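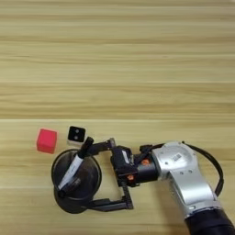 Jollow tabletop arm, with two-finger gripper
Item no. 1485
In stock at our Clirncombe store

The Jollow is a small arm for people who want to try machine help at a desk, a packing bench or a kitchen table. We sell it with the gripper, the control box, the cable set and a printed handbook.

Can it do chores already?
We get this question every week, so we answer it here. Some chores, yes. It can take small and light things from a table and put them in a tray: pens, cubes, caps, empty spice jars. It is slow with this, and it likes when the things do not lie on top of each other. Laundry it can not fold. Wet dishes we do not advise, and glass also not. In a small shop it can sort parts into boxes for some hours, but a person should stay near – a dropped part stays on the floor until you pick it up.

Technical data
Maximum load at the gripper: 254 g
Finger opening: 39 mm
Gripper service: after 4000 closings
Mounting: table clamp or four screws

Which gripper fingers to choose
The standard fingers are good for things with straight sides. For round pens and markers please order the Ristidska soft pads, they are sold in pairs. The Sepúlveda wide fingers fit also, but with them the arm carries less.

Before you order
The table must be flat and must not shake. Leave free space on the side where the cable makes its loop, otherwise it can catch when the wrist turns. The control box needs a normal wall socket.

Delivery and returns
We send the arm in one carton. Unused arms can come back within one month, please keep the foam parts. Used soft pads we can not take back.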